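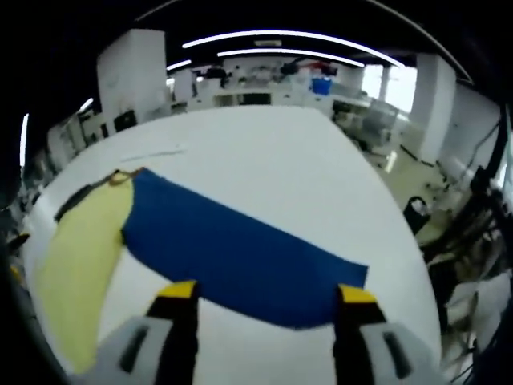
Dusley Rally Stage Results

Stage times, penalties and retirements from regional off-road rallies, collected into plain CSV files. The set covers motorcycles, quads, cars and light trucks.

Contents

results.csv: one row per crew per stage
crews.csv: start number, category, vehicle make, country
stages.csv: stage length in kilometers, surface, start and finish town
penalties.csv: time added after the stage, with the reason code

There are 142 stages in the current release. A rally has between 3 and 10 of them. Prologues are stored as stage 0 and are left out of that total.

Where the times come from

Most rows were typed in from the sheets posted at the finish. Later rallies used the Flostatico timing system, and those were exported directly. Times from Flostatico are given to the tenth of a second. Typed rows are given to the full second, so the two should not be mixed when working out small gaps.

Overall times are not stored. To get them, add up stage_time and penalty_time for each crew. The script standings.py does this and prints the top 10 in each category.

Categories

moto, quad, car, truck. The Plaketti Cup ran side-by-sides in the car category for 2 seasons. They are kept as car here, with sxs set to 1.

Known problems

The Georgiev Desert Rally changed start numbers after its rest day. Join on crew_id, never on start number.

Stage 3 of the same rally was shortened at the second checkpoint because of fog. The length in stages.csv is the distance that counted for the results. The planned length is in the notes column.

Some retirements have no reason listed. An empty reason means it was missing from the sheet.

Country codes are for the rider or driver. Co-drivers have no country field.

Updates

New rallies are added after the season closes in November. Corrections go in whenever a scan of the original sheet is available. Please open an issue with the rally name, stage and crew_id, and attach the scan.

License

Free to use and share with credit to Dusley Rally Stage Results.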